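Wubshet Robot Floor Notes
May 6, 2019

1/ We have a rulebook for the two-armed robots now. It is 504 lines long. I know because I was asked to "tidy it up a bit", and I've not seen daylight properly since October.
12 replies · 38 likes

2/ Rule one used to be "be careful". Lovely sentiment. Everyone signed it. You can't check it, though, and anything you can't check gets ticked by whoever is standing nearest the clipboard.
4 replies · 61 likes

3/ So rule one is now "say out loud that you are about to start, and wait for an answer". People hated it for a week. They felt silly. I told them feeling silly is cheaper than a new wrist, theirs or the robot's.
9 replies · 88 likes

4/ The Brikville site sent us their version, which has a whole page on footwear and a single line on where the stop button should be. The line reads "within reach". Whose reach? I'm five foot two. Please think of me when writing standards.
17 replies · 140 likes

5/ Ours says the stop goes on the operator's side, never behind the arms, and you press it once before the first run of the day to see that it does what it says on the tin. Once a shift found it didn't. That was a very quiet tea break.
6 replies · 97 likes

6/ Logging. We went through 2,674 run logs from the Rondico job and 471 of them gave the reason for stopping as "stopped". I admire the confidence.
22 replies · 203 likes

7/ New form has a box for what the arms were holding, a box for what they were meant to be holding, and a box for what you did next. Three boxes. There was a meeting about whether three was too many.
5 replies · 76 likes

8/ Cables. My specialist subject. The rule is that you look at every cable with the arms at full stretch, then again with them tucked in. A cable that's fine in one pose can be a skipping rope in the other. Stustotus, our checklist app, lets you tick both in the same second, so I've asked for that to be changed. Twice.
11 replies · 92 likes

9/ Then there's soft stuff. Most of the old rules assume the robot is picking up a nice solid block that stays the shape it was when you wrote the rule. Anything floppy gets its own section now, with a slower speed limit and a line about letting go.

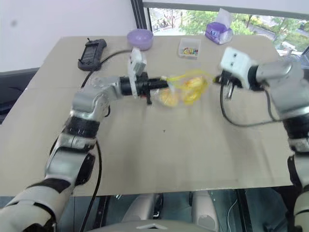
14 replies · 166 likes

10/ The letting go line took the longest. When two grippers share one thing, you have to write down which one gives way if they disagree. We'd left it blank for ages on the grounds that they wouldn't disagree. They're arms. They have one hobby.
19 replies · 231 likes

11/ Someone will ask if we test the rules themselves. We do. A new starter reads a section cold and does exactly what it says while the author stands there with their mouth shut. I lasted four minutes. The section went back for a rewrite and so, more or less, did I.
8 replies · 119 likes

12/ Next up is the bit on who may change the speed settings. The current wording is "authorised persons", and I've asked six people who that means and had six answers, two of them "me". Draft goes round once I've eaten something that didn't come out of the machine in the corridor.
7 replies · 1,391 likes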